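Unit 6: Reading a Nutrition Panel
Course notes, G. Pruvost

Bring a food package with the panel still attached. Last term three people brought bananas.

Serving size comes first, and it is where most of the mischief lives. Every figure under it belongs to that serving and to no other. The Kemeys granola we use in class lists a serving as 3 tablespoons, a portion known mainly to parakeets. Work out what you would really pour, then multiply everything, including the parts you don't like.

Percent Daily Value assumes a diet of 2000 calories a day. Yours may be higher or lower. The panel has never met you.

Sodium: the Dalska instant soup gives a modest number per serving and admits, in smaller type, that the cup holds two. Double it and you get 1341 mg. A number under "per container" saves you the arithmetic, so look for that column first.
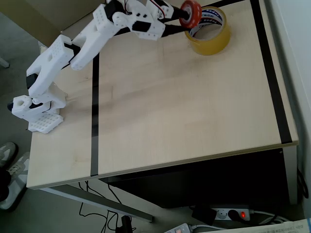 Ingredients are listed by weight, heaviest first, as they went into the mix. Sugar can turn up under several names (cane syrup, dextrose, malt syrup), each far enough down the list to look harmless. Add them together before you admire the oats. Package size is no guide to any of this. A small roll of red tape next to a big roll of clear tape says nothing about which is stickier, and the big cereal box can hold the same stuff as the little one with more air on top.

For next time: fill in the worksheet for one breakfast food and one drink. Show the multiplication. "A normal bowl" is not a unit; borrow a measuring cup.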